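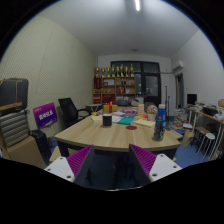 Nelly Mamani asked in the margin of my last entry whether we should be calling the approach phase "data" at all, or whether we ought to trim everything before the fingers reach the object and train on the rest. It's a fair question and I have been chewing on it all morning, so let me use this page to think it through.

11/09/2025, Jondside set, bottle task

My hunch, Nelly, is that we keep the approach. When I trimmed the Brondstead set back in March I was so pleased with how tidy it looked, and then the policy that came out of it would only behave if I started the arm practically on top of the target. Any farther back and it wandered off sideways like a dog that has smelled something. (I still have the plots somewhere, I'll dig them out for you.) The wide view from the table's edge, with the bottle small and plenty of clutter to look past, is where the policy learns which way to go, and I'd hate to throw that away a second time.

So the plan is to train two policies on the same 2732 demonstrations. Besnard-A gets the whole recording. Besnard-B gets only what comes after the trim point, which I'm setting at the moment the jaw width first starts to shrink. Same seed, same number of steps, same everything else, please, and if you change anything at all just scribble it here so I'm not hunting for it later!

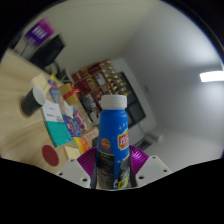
Bottle between the pads, camera tilted.

I was going to toss the tilted recordings, and I've come around to keeping them. My own wrist rolls a good deal when I'm tired, and I expect yours does too, and the policy may as well see it. What I do want is a roll angle logged for each demonstration, so that we can split the results by it afterward. The Floredine script already pulls orientation out of the pose track, it simply doesn't save it, so that ought to be a small fix for whoever gets there first.

One thing that bothers me about the trim point: the jaw width signal is jittery when the fingers are wide open. I smoothed it over 5 samples and it looked much calmer, but I only looked at a handful of recordings and I'd be glad of a second pair of eyes. 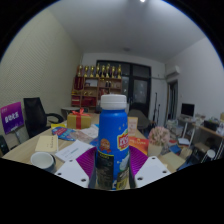
Grip low on the bottle, camera close to level.

Grip height is the other column I'd like in the sheet. I have been going for the base out of habit, and if all of us do that the policy will have no idea what to do higher up. Low, middle and high will do for labels, no need to get the ruler out.

Still to do: save checkpoints every 1000 steps for both runs, write the roll angle into the index, and check the trim points by eye before B starts. Nelly, if you still want to argue for trimming after reading all this, please do, there's room left on the facing page.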